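Speaker notes – Letting rooms by the week, Gilcombe landlords' evening

Slide 1. Introduce myself. I look after the Semple building, 91 rooms, short lets only. Thank Howard Nuttall for the invitation.

Slide 2. Why guests leave early. We asked 158 of them. Noise came first, then bathrooms, then parking. Pause here, people will want to argue about parking.

Slide 3. Turnover day. Checkout at 10, next guest at 4. Explain the Vivuvow booking calendar and how we block a night after long stays. 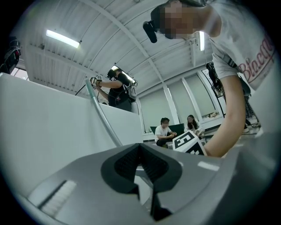
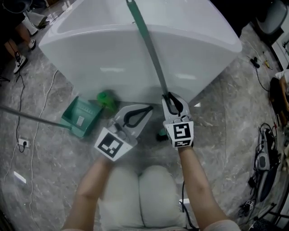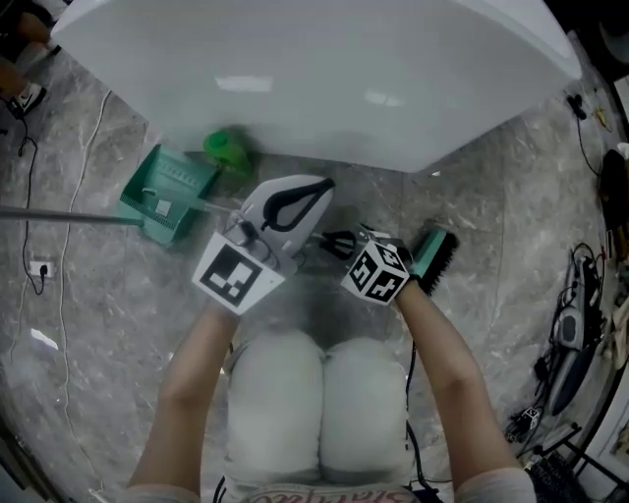

Slide 4. Deposits. We used to take $187 and argued over every stain. Now it's $100 with a one-page list signed at the door – far fewer disputes. Read two lines from the list aloud. Bathrooms get their own section on it, and a freestanding tub like the white one in the second picture needs a line for the outside as well as the inside. Same with a marble-patterned floor: write down marks before the guest moves in.

Slide 5. Keys. Skip if running late. We moved to door codes in November and changed them after each stay. Mention the Skikusov lockbox for the back stairs.

Slide 6. Questions. If asked about local tax, send them to Howard. Handouts are on the table by the door, sign-up sheet next to them.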